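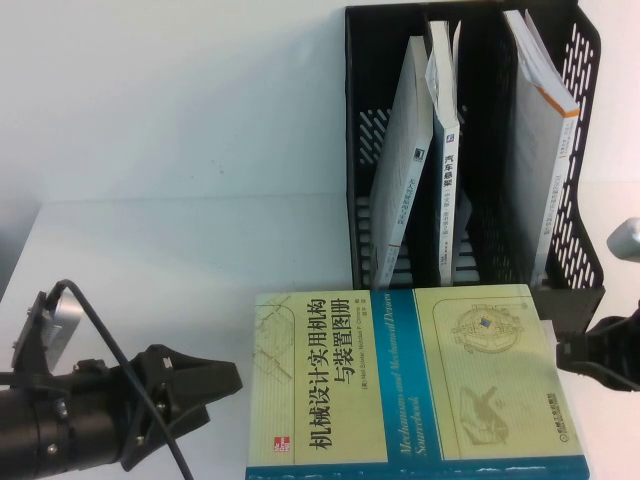
图书整理项目的工作台面：黑色网格文件架、《机械设计实用机构与装置图册》与机械臂末端的二指夹爪

凯农桌面整理挑战赛

凯农桌面整理挑战赛（Kenon Tabletop Challenge，简称“凯农赛”）是一项面向高等院校本科生的机器人操作类竞赛，由凯农教育机器人协会主办，每年七月举行决赛。比赛要求参赛队伍以机械臂完成日常桌面物品的识别、抓取、搬移与归位，图书整理是其中设立最早、报名队伍最多的项目。赛事章程规定，参赛作品须由在校学生自行完成机械装配、控制程序编写与调试，指导教师不得进入比赛区。

目录
1 历史
2 赛制
3 图书整理项目
4 评分办法
5 参赛学生团队
6 技术特点
7 争议与规则修订
8 参见

历史

凯农赛的前身为埃雷尔大学机械工程学院的课程设计展示。该课程原以连杆机构与凸轮机构的图纸设计为主要考核内容，后增设实物制作环节，学生须用自制夹持装置将一件物品从桌面移入容器。由于选课学生逐年增多，学院将展示改为计分形式，并邀请邻近院校组队参加。

首届正式比赛共有11支队伍报名，场地设在该院的公共实验室。此后赛事由新成立的凯农教育机器人协会接办，项目由单一的图书整理扩展为图书、餐具和文具三类。随着规模扩大，协会设立地区预选赛，决赛队伍上限定为40支。

早期比赛对机械臂的来源不作限制，部分队伍使用实验室中已有的工业设备，与自行制作机械臂的队伍差距明显。协会其后将参赛设备限定为桌面级机械臂，并规定了整机采购费用的上限。

赛制

比赛分为地区预选赛和决赛两个阶段。预选赛采用录像审查与现场复核相结合的方式，参赛队伍须提交未经剪辑的完整作业录像、设计说明书和零件清单。决赛采用现场计时方式，每支队伍有两次正式作业机会，取较高一次计入成绩。

每支队伍由三至五名学生组成，其中至少一人须为二年级以下学生。队伍可选择自主组或遥操作组参赛：

自主组：机械臂在裁判发出开始信号后独立完成全部动作，队员不得以任何方式干预。
遥操作组：由一名队员在操作席控制机械臂，操作席与工作台之间设有隔板，操作员只能通过摄像头画面了解台面情况。

两组分别排名。同一队伍不得在同一届比赛中兼报两组，但可在不同年度更换组别。

图书整理项目

图书整理项目要求机械臂将平放于桌面的图书移入直立式文件架，或将文件架内的图书按指定顺序重新排列。工作台面采用浅色哑光材料，文件架靠墙放置，正面敞开，内部以竖向隔板分格。架内通常预先放有若干册图书，其中可以有倾斜放置者，参赛队伍须在不使其倒出的前提下完成插入动作。

项目用书由组委会在赛前公布类别，但不公布具体册次。用书涵盖平装本、薄册与大开本精装书，多取自主办院校资料室的工程类藏书。大开本精装书的质量与幅面均较大，平放时封面与桌面之间缺少可供夹爪伸入的缝隙，历来被视为该项目的难点。参赛队伍常用的处理方式有三种：一是将书推移至桌沿，使其一侧悬出后夹取；二是以单侧指尖抬起书角，再换位夹持；三是利用文件架前缘作为支点，将书推抵后立起。第三种方式容易造成文件架移位，规则允许使用，但架体位移超过限度时予以扣分。

书脊文字的识别为选做内容。自主组队伍如能依据书脊或封面文字判断图书类别，并放入对应格位，可获得附加分。由于中文书脊多为竖排，而平放图书的封面文字相对摄像头可能呈横卧方向，识别程序通常须先校正文字方向。

评分办法

图书整理项目满分为100分，由任务完成度、动作质量、用时和设计答辩四部分构成。任务完成度所占比重最大，以图书是否进入指定格位、是否保持直立为主要依据。动作质量由裁判现场评定，书页折损、封面划伤或架内原有图书滑落均须扣分。用时分仅在全部图书归位后计算，以避免队伍为追求速度而放弃难度较高的册次。

设计答辩在正式作业结束后进行。评审人员就夹爪的机构选型、传动方式、受力计算和线缆布置提问，参赛学生须以图纸或实物作答。答辩分不足该部分一半的队伍，不参加一等奖评定。

参赛学生团队

凯农赛的参赛队伍多依托学生社团组建。埃雷尔大学机构创新社是参加届数最多的社团，其成员以机械设计和车辆工程专业学生为主，社内实行高年级学生带教制度，新成员入社后先完成机构图册的阅读与仿制，再进入夹爪设计小组。社团每周日下午开放活动室，供成员进行装配与联调。

姆瓦卡林加理工学院代表队以遥操作组见长，曾公开其操作员训练手册，内容包括视角适应、夹爪开合控制和异常情况处置。特里科职业技术学院代表队由专科学生组成，其设计以结构简单、便于维修为特点，所用零件多在校内实训车间加工。

技术特点

参赛机械臂多采用串联关节结构，末端安装平行或摆动式二指夹爪。与三指夹爪和吸盘相比，二指夹爪控制较为简单，适于夹持书脊和书角，但对夹持位置的偏差较为敏感。部分队伍在指尖内侧粘贴橡胶片以增大摩擦，也有队伍将指尖削薄，以便插入书册与桌面之间。

线缆管理是该赛事技术检查的固定内容。安装在臂体上方的支架及其线缆须随关节运动保持足够余量，又不得在作业中钩挂文件架或图书。检查时，裁判令机械臂往复通过全部工作区域，线缆发生拉紧或缠绕者须在整改后重新受检。

争议与规则修订

关于遥操作组是否应与自主组使用相同的用书，参赛院校意见不一。支持者认为统一用书便于比较两种控制方式；反对者则指出，操作员可凭经验处理陌生书册，对自主组不够公平。组委会最终保留了统一用书的规定，同时维持两组分别排名。

另一项修订涉及费用上限。协会曾将单队耗材补助定为3000元，后因部分院校反映夹爪试制次数较多，改为按提交的零件清单核销，总额不变。修订后的规则同时要求队伍公开夹爪图纸，供其他院校教学使用。

参见

机器人竞赛
末端执行器
连杆机构
遥操作

分类：机器人竞赛｜大学生科技竞赛｜机械工程教育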